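List: comholm-users
Subject: Re: Desk layout for the shared room, and the carpet
Date: Sep 5, 2018

Replying to the earlier message inline, as two of the points have changed.

> The tables in the Comholm room are still being used with whatever
> cables people bring. Before we order anything from Simport, can
> somebody set out what a single place at a table needs, and whether
> the organisers are worth keeping? I would also like a decision on
> the carpet.

Single place first. My list is one laptop, one phone, one power strip and a clear area in front of the person wide enough for a keyboard and a drink. The table is large enough for this. The difficulty is at the edge, where the adapters go. A power brick and a plug adapter placed on the surface take up as much room as a phone, and the leads then hang off the side and get caught on knees.

I propose that the strip be fixed to the underside of the table. Requena do a steel tray, 300 mm long, which takes a strip and one brick. It needs two screws at each end. I have fitted one at home and it has held since June without attention. The lid does not close over the larger plug adapters, so leave the lid off.

> Could the strip not simply stay on top? It is easier to reach.

It can, but then it should go at the back corner with the leads tied in one bundle. At present black and white cords are mixed together and it is not possible to tell which one belongs to what without pulling on it. Simport sell printed cable tags in packs of 17. Two packs would do the whole room.

Organisers: keep them. The small open compartments are the right size for adapters and earbuds, and they weigh very little. They do collect tissues and sweet wrappers, so please empty them when you leave. I would not buy the larger Steltwood model, item 214 in their list – it is deeper than the old one and would sit too close to the laptop lid.

Drinks: cups with lids only, kept on the side away from the strip. I have no view on what is in them.

> On the carpet, I was going to suggest tiles.

I am against tiles. The present carpet is low pile with a grey and white fleck, chairs roll on it well enough, and crumbs can be lifted with an ordinary vacuum cleaner. Tiles would give us joints, and castors find joints. The fleck also hides small screws very effectively, so anyone fitting trays should put a sheet down first.

Floor and table as they are at present:
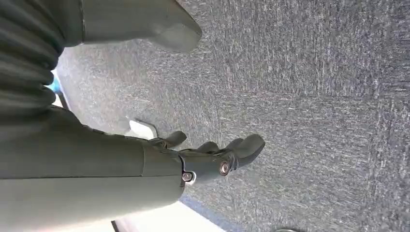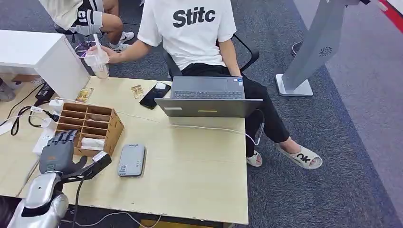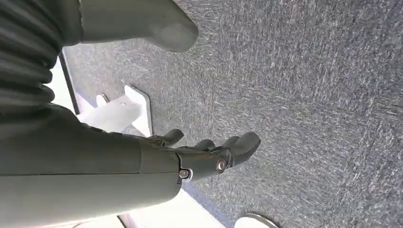
If trays are agreed, the order of work I would follow is: clear one table completely, mark the screw positions, fit the tray, then put the equipment back one lead at a time with a tag on each end. Allow an hour for the first table. The others should go faster once the drill depth is set. The stop should be at 12 mm, and please check it against the table top before drilling, as I measured only one corner.

Length of leads: the laptop cable should run to the back edge and down. If it crosses the front or side edge it is too short for that position and wants an extension.

Still open are the number of trays, and whether Requena will take back unopened ones. I will write to them about returns and post the reply to the list. Objections to the underside mounting before then, please.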